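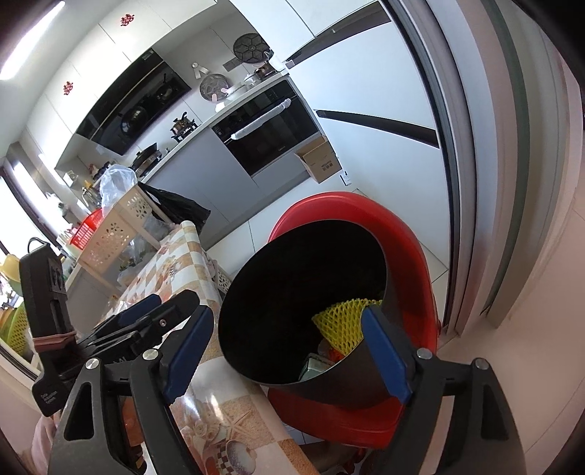

Page last changed 10/2/21

The hand-held gripper is back together with new finger pads, in blue rubber as before. Notes mostly for Liam Kershaw, who has the second unit and the same trouble.

The old pads had glazed at the tips. Flat-sided objects were fine, but anything with a taper crept towards the narrow end as the fingers closed. A cone-shaped bin is a good check: tilt it, squeeze the side wall, and watch for the pad edge lifting.

Pads first. Peel from the tip, clean the finger with isopropyl and leave it overnight before gluing. I used the Nuttall contact adhesive – the Zonik tape let go after 102 cycles.

Then the linkage. Back the pivot screws off until the arms drop under their own weight, then nip them up until they just stop dropping. Any tighter and the trigger feels gritty. Threadlock on the threads only. Feng-yi Lu got some on the plastic in December and the arm had to be replaced.

Counter read 1139 when I stripped it and the previous pads went on at 155, so 984 closures from a set. I'll change them at 800 from now on.

Still to do: the left finger closes a fraction ahead of the right. Shim on order from Timen.

2 comments
Share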